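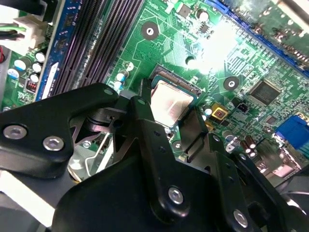

*Socket area, green board, CPU in place*

**Bench check – CPU and motherboard, 14/04/2023**
Checked by: Kanokwan Kaewsai

- [x] Bench power off before hands go near the socket
- [x] Wrist strap clipped on and tested. Love the new Gemden straps, so comfy!
- [x] Gold contacts: no bends or dust under the lamp
- [ ] Memory slot latches – two still to try, Uthai has the spare sticks

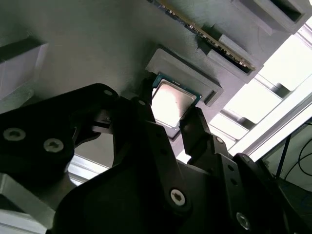 - [x] Chips handled by the edges only – great work from everyone on this, big step up from October!
- [x] Gray fixture wiped down, pocket clear of grit
- [ ] Heat spreaders cleaned. Vichien is ordering more wipes

Score: 89, up from 69. So pleased! Next check in 4 weeks.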